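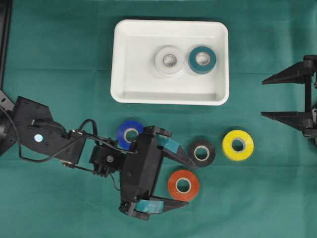 **Bradham short film weekend - is the Q&A worth staying for?**

**knut_h**
I have a ticket for the Saturday-style block at Bradham in December (the long one with the pause in the middle) and the programme says that Nahuel Cáceres will be there to introduce "Killeo". After the film there is a talk of 30 minutes. My last train goes at 22.50. Does anybody know if these talks begin on time? Last year I waited for a director who was still eating his dinner.

**mireille.q**
They began on time when I was there in spring, but it was a smaller room. For Killeo they use the big hall with 500 seats, and it needs a while until everybody has sat down again. I would stay. Cáceres speaks well about his work and he doesn't repeat what is in the press booklet.

**Eichhorn_J**
I must disagree a little. I saw him present Killeo at another festival and he told the same story as in every interview, the one with the ferry and the lost sound recordings. The film is very good. The talk I could have missed.

**mireille.q**
> he told the same story as in every interview

The moderator asked him this, no? He can't answer a question that was not put.

**Eichhorn_J**
The moderator asked him about the ending. He answered with the ferry.

**leidy_t**
Hello, I am new in this forum. I have seen Killeo 2 times and I would like to ask something about the ending, but I don't want to spoil it for Knut. Is there a separate thread?

**knut_h**
Please write it, I am not sensitive. I have read the whole plot already by mistake.

**leidy_t**
Thank you. So, SPOILER. When the sister comes back to the house and the radio is playing, I understood that the brother had left it on for her. My friend is sure that the house is already sold and it is the radio of the new people. The second time I looked carefully at the kitchen, and the curtains are different from before. Now I think my friend could be right, and it makes the film much sadder.

**Eichhorn_J**
The curtains are different because they filmed the kitchen in two places. This is also in the interviews :)

**mireille.q**
It can be both. A director who sees that the curtains don't match and keeps them has decided something.

**Eichhorn_J**
Or he had no money for the second curtains. I like the film, I only think that we give it too many thoughts which are not in it. With Wevness it was the same, everybody wrote pages about the blue door.

**mireille.q**
Wevness is a weak film with a nice door. I would not compare them.

**leidy_t**
I liked Wevness :(

**knut_h**
To come back to my train - has somebody tried the night bus from the stop in front of the Kröger cinema? The timetable shows one at 23.30 but there is a small letter next to it and I can't find what the letter means.

**leidy_t**
The letter means only in school holidays, I think. At our stop it is like this. Better ask the bus company.

**mireille.q**
You can also take a seat near the side door, on the left. Then you hear the first part of the talk and leave without disturbing the row.

**knut_h**
Good, I will do it so. If he begins with the ferry I go directly to the station. Leidy, are you coming too? Then you could ask about the radio yourself.

**leidy_t**
I have a ticket for the afternoon only. But if you are still there when they pass the microphone, please ask whose radio it is. Jannik can't say then that it is in the interviews.

**Eichhorn_J**
I will check.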